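Dornari publishes first results from chore trials

Published May 4, 2024

Dornari has published the first results of its programme to establish which routine jobs in homes, shops and small workplaces can be given to a machine at the present time. The programme covers 16 tasks, among them folding towels, loading a dishwasher, refilling shelves, wiping down counters and fitting parts into an equipment rack. Every task was attempted in simulation before any decision was taken on whether to move it to a working site.

The results cover 3743 attempts. Of these, 2923 were completed without a person stepping in. Dornari cautions that the overall figure should not be read as a measure of how well a machine would perform in an ordinary kitchen or stockroom. The easier tasks were repeated more often than the harder ones, and an attempt was counted as complete if the job was finished within the time allowed, even where a person would have done it much faster.

Performance varied widely between tasks. Moving boxed goods from a trolley to a shelf was completed most reliably, followed by wiping flat surfaces. Folding was among the weakest. Towels laid out flat were handled well, but those taken from a heap were often picked up by the wrong edge and had to be put down again. Loading a dishwasher gave mixed results: plates were placed correctly in most attempts, while cutlery and glasses with stems remained difficult.

The equipment rack task was added at the request of Villanueva, which runs repair counters and back-office equipment rooms for a number of retailers. Staff there spend a good part of each shift fitting, removing and checking small parts in racks, often in rooms that were designed for another purpose. The company asked whether an arm could take over some of this work outside opening hours.
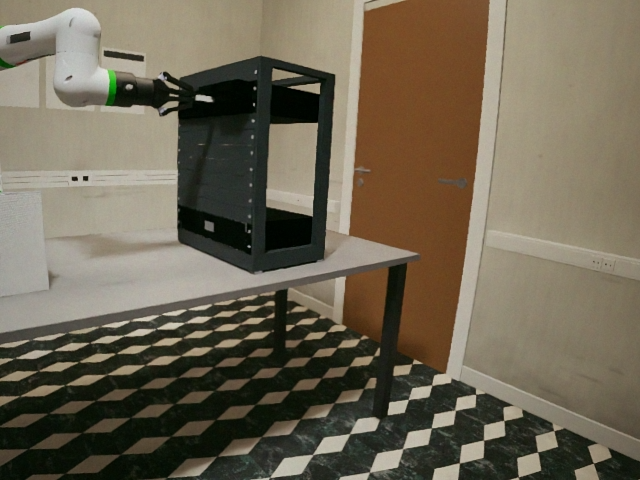 Reaching the correct part of the rack presented few problems. The final few centimetres proved harder. A part held at a slight angle would catch on the edge of an opening, and the control software, supplied by Lustar, did not always recognise that this had happened. In such cases the arm continued to push until the attempt was stopped. Lustar has since changed the way the software responds to resistance, and the task will be repeated in full.

Changes to the layout also affected the outcome. When the rack was turned or moved along the table between attempts, completion fell, although it recovered once the software had been given a wider range of starting positions. Dornari regards this as the most useful finding for employers. Furniture and equipment are seldom returned to exactly the same place, and a machine that depends on their being so would need regular attention from staff.

The report also considers the limits of simulation. Rigid objects such as metal frames, panels and boxes can be represented fairly closely. Cloth, food, liquids and loose cables cannot yet be represented to the same standard, and results for tasks involving them should be treated with care. The report recommends that no purchasing decision be made on simulated results alone.

Livia, the housing association taking part in the domestic strand of the programme, will make 13 flats available for the next stage. Tenants will be asked which chores they would be willing to hand over, and whether they would accept a machine working while they are at home. Early replies suggest strong interest in help with laundry and floors, and rather less in help with cooking. Taking part is voluntary, and tenants may withdraw at any point without giving a reason.

Shop-floor trials at two Villanueva sites are due to begin in August. They will be limited at first to shelf filling and the rack task, and will be carried out when the premises are closed to customers. A trained member of staff will be present throughout. Villanueva has stated that no posts will be removed as a result of the trials.

The full report, including results for each task and the rules used to judge an attempt complete, is available from Dornari on request. Organisations wishing to suggest further tasks may do so in writing before the shop-floor trials begin.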